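Jul 22, 2023

The access log from the storage building on Patura Street finally came through, so this is the follow-up to the April post on entry codes. If you skipped that one: the building has 305 units, one outer door, and a code for each tenant. The controller is a Rizvi, old enough that the manual is a scan of a photocopy. I rent a unit there and look after the controller in exchange for a lower rate.

## What the log contains

The export covers one month. It has 790 entries, and each entry has a timestamp, a result, and a slot number if the code matched. It doesn't record the digits typed on a failed attempt. I'd been hoping for those, but leaving them out is the right design. A failed code is usually a real code with one digit wrong, and a file full of near misses is a gift to anybody who finds it.

Of the 790 entries, 679 were accepted. The other 111 were rejected. Rejections come in clusters: two or three within a minute, then an accepted entry with a slot number. I read those as tenants mistyping. A rejection with no accepted entry in the next five minutes is the more interesting kind, and I went through those by hand. Most fall between 6 and 8 in the evening, when people come straight from work, and I suspect a good share of them gave up and went in behind somebody else. The log can't show that, as the door only reports codes.

## Code length

The controller allows four, five or six digits, set once for the whole building. We're on four. That gives 10,000 possible codes. With 305 of them live, a random guess opens the door once in every 33 tries on average. Going to five digits moves that to one in 328, and six digits to one in 3,279.

Those figures assume the codes are spread evenly, and ours are not. Tenants picked their own until last year, and people like years, repeated pairs, and straight lines down the middle column. Assigned random codes fix this at no cost except complaints.

Igor Tomaszewski, who manages the building, wanted to stay at four digits and add a lockout. The Rizvi has a lockout setting, but it blocks the whole keypad for ten minutes after a set number of failures. With one outer door, any bored teenager could shut out every tenant by leaning on the buttons. I set it to 3 failures for an afternoon in April and took it off again the same day.

We settled on six digits, assigned, with the lockout off and a delay after each failure. The delay starts at two seconds and doubles up to thirty. A person who mistypes once barely notices.

## Migration

Changing the length wipes the code table, so all of it has to be reloaded in one sitting. The controller takes a plain text file over serial, one slot per line, padded with zeros. My first test file failed because my spreadsheet had stripped the leading zeros from the codes. Format the column as text before you paste anything in. The error message for this is "ERR 4," and the manual does not list an error 4.

I wrote a short script that generates the codes, drops duplicates, and rejects anything with four identical digits in a row. It also checks that no two codes differ by a single digit. That last check matters more than I expected – it means one slipped finger can't open the door under another tenant's slot, and the log stays reliable.

Letters with the new codes go out two weeks ahead. Old codes stop at 9 in the morning on the changeover day, and Igor will be at the door until noon with a printed list.

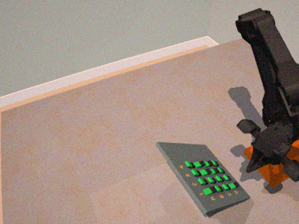
## Still open

- Whether the Valerico battery backup holds the table through a long outage. The label says 12 hours. I haven't tested it.
- Daylight saving. The controller clock has no setting for it, so the log will be an hour off from November unless I change it by hand.
- A cleaned-up copy of the script. It needs a real check on slot numbers before I post it.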